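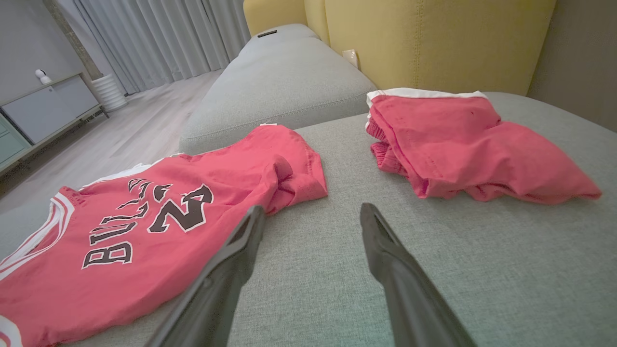

Trikot falten, aber wie? Und wohin damit?

damir_d
Moin zusammen. Mein Sohn spielt seit März Basketball und besitzt seitdem gefühlt nur noch Trikots. Die Shorts kriege ich halbwegs zum Bündel, beim Bulls-Trikot mit der 23 ist Schluss. Mesh rutscht, Armlöcher groß wie Scheunentore, und der Aufdruck knickt immer genau in der Zahl. Gefaltet wird auf dem Sofa, der Esstisch ist bei uns dauerhaft Hausaufgabengebiet. Wie macht ihr das?

Ljubica_S
Sofa ist schon mal der erste Fehler. Auf Polstern faltet man nicht, auf Polstern lagert man Wäsche, bis Besuch kommt.
Trikot mit dem Aufdruck nach unten hinlegen, Seiten zur Mitte, dann von unten zweimal hoch. Shorts einmal längs, Bund nach innen. Fertig.

Yen-ting
Falten? Rollen! Trikot flach hin, Shorts drauf, alles zusammen vom Saum her aufrollen. Passt in jede Sporttasche, und man findet morgens beide Teile auf einmal (bei uns vorher ein Ding der Unmöglichkeit).

Ljubica_S
@Yen-ting Und beim Auspacken sieht das Kind aus wie eine Ziehharmonika.

Yen-ting
Nach 5 Minuten Aufwärmen sehen sie alle so aus. Der Schiri bügelt auch nicht nach.

encarnacion.v
Ich hänge auf. Großer Aufdruck mag keine Knicke, egal wie kunstvoll man die legt. Unsere beiden ältesten Trikots haben in den Ziffern Risse, genau auf der Faltlinie. Seitdem breite Bügel, Thema erledigt. Auf links waschen und bitte NICHT in den Trockner.

damir_d
Zum Trockner sage ich ohne meinen Anwalt nichts.
Aufhängen klingt gut, nur ist die Kleiderstange im Kinderzimmer nach 15 Bügeln am Ende ihrer Möglichkeiten.

Fatos_T
Ich lege ein altes T-Shirt zwischen Vorder- und Rückseite, dann wird der Knick weicher. Mache ich seit 9 Jahren so, da klebt nichts zusammen. Braucht natürlich Platz in der Schublade.

Ljubica_S
Also für jedes Trikot ein zweites Shirt. So löst man ein Platzproblem.

Fatos_T
Wer hier hat keinen Stapel alter T-Shirts, der eh irgendwo rumliegt?

Ljubica_S
Punkt für dich.

damir_d
Zwischenstand: Das Bulls-Trikot kommt auf den Bügel, der Rest wird gerollt. Die Shorts bleiben ein Bündel, da fehlt mir der Ehrgeiz. Hat noch jemand einen Tipp gegen die kleinen Fusseln im Mesh? Fusselrolle bringt bei mir wenig.

encarnacion.v
Feuchter Gummihandschuh, in eine Richtung streichen. Und Handtücher getrennt waschen!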